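Postponed wedding, venue wants a second deposit. Is this normal?

Posted in Weddings and Parties > Venues and Suppliers

We were due to be married this spring at a barn outside Durnholm. You can guess how that went. The venue moved us to December without a fuss, the registrar was lovely, and my mother only cried twice, so I was feeling smug about the whole thing.

Then an email arrived. The venue has a new booking firm called Valten, and Valten would like a "date transfer deposit" of £200. We've already paid a deposit. It was for the same barn, the same meal and the same 80 guests. The only thing that has changed is the month, and we didn't exactly ask for that.

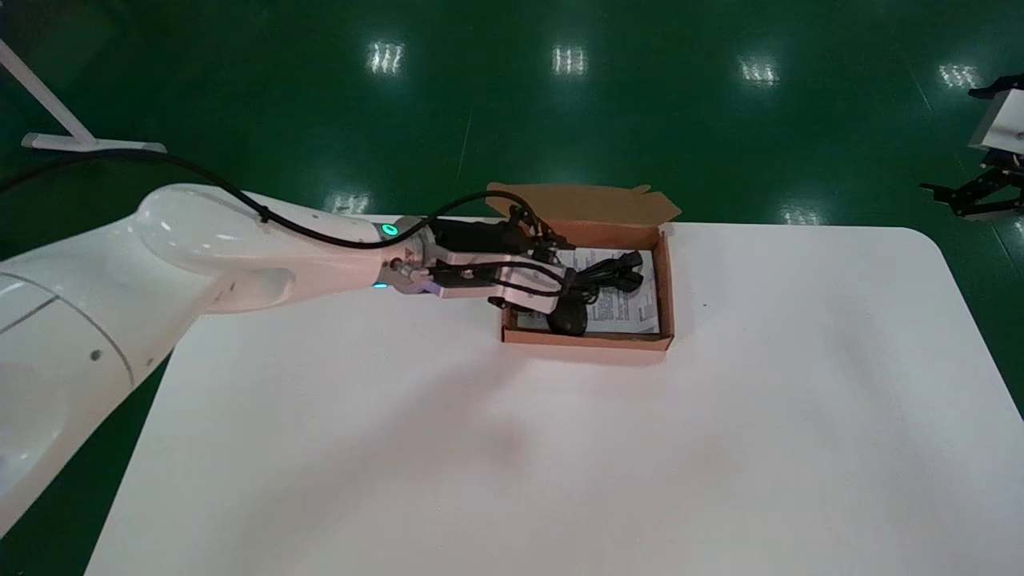
Durnholm, June 2020

I rang them and was told the fee "secures the new date". I asked what the first deposit was securing and was put on hold for a piece of music I may never forgive. When the man came back he said it was secured "in principle".

Our contract is 5 pages long and the word "postpone" isn't in it anywhere. There's a bit about cancelling and a surprising amount about confetti. Do we pay up and keep everyone sweet, or do we dig our heels in? I don't want to fall out with people who'll be in charge of my dinner.

Posted by barnbride_to_be

Gerkano

Don't pay anything yet. Write to the venue itself, not the booking firm, as your contract is with the venue. Bringing in somebody else to answer the phone doesn't change what you agreed when you signed.

Keep the letter short and dull. Say that you accepted the new date when they offered it, that no fee was mentioned at the time, and that you take your first deposit as carried over. Ask them to point to the part of the contract that allows the charge. If there is one, they'll quote it at you by return of post. If there isn't, you may find the fee gets "waived as a gesture of goodwill", and you should thank them for it with a straight face.

Do check these before you send it:

The email where they moved your date. If it says "subject to our updated terms", read the updated terms, dreary as they will be.

Whether your final balance has quietly moved as well. Ours went up by £192 and it was described as "seasonal heating". It was a marquee.

Your wedding insurance, if you've got it. Some policies need telling about a change of date and get sulky if you don't. 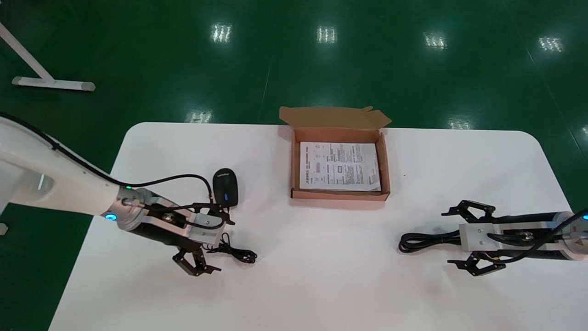
Lobo disagrees with the above, a bit. You can be entirely in the right and still spend your engagement writing letters. We had the same sort of demand from our hotel and offered to pay it on condition it came off the final bill. They said yes in one line. It cost us nothing in the end, and they got to feel they'd won something, which seemed to matter to them.

Whatever you do get it in writing!! My cousin agreed something over the phone and on the day there was no cheese course and no record that cheese had ever been discussed. We still bring it up at Christmas.

Also a December barn is COLD. Ask about heaters now, and ask who pays for them (see marquee, above). Tell your guests to wear vests.

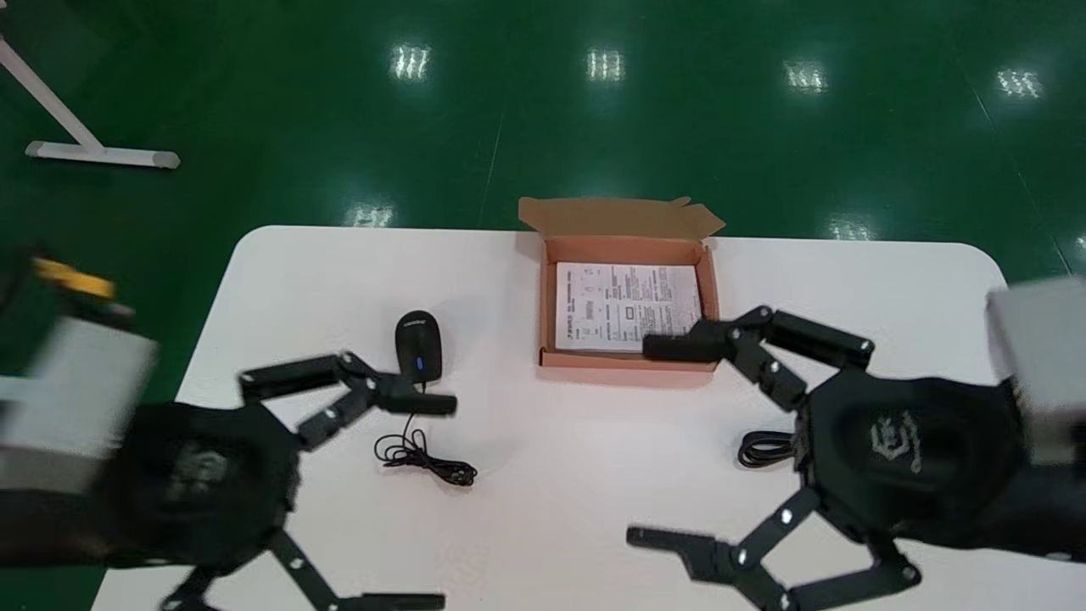
Weddings and Parties Help Team

marigold_and_tonic

Just pay it, it's your wedding. Two hundred quid is nothing next to what you'll spend on chair covers.

Gerkano

She hasn't mentioned chair covers.

marigold_and_tonic

She will.

barnbride_to_be

Thank you all. Dull letter sent to the venue this morning, with Lobo's idea kept in my pocket in case they dig in. I've left the confetti out of it for now. There are, I'm sorry to report, chair covers.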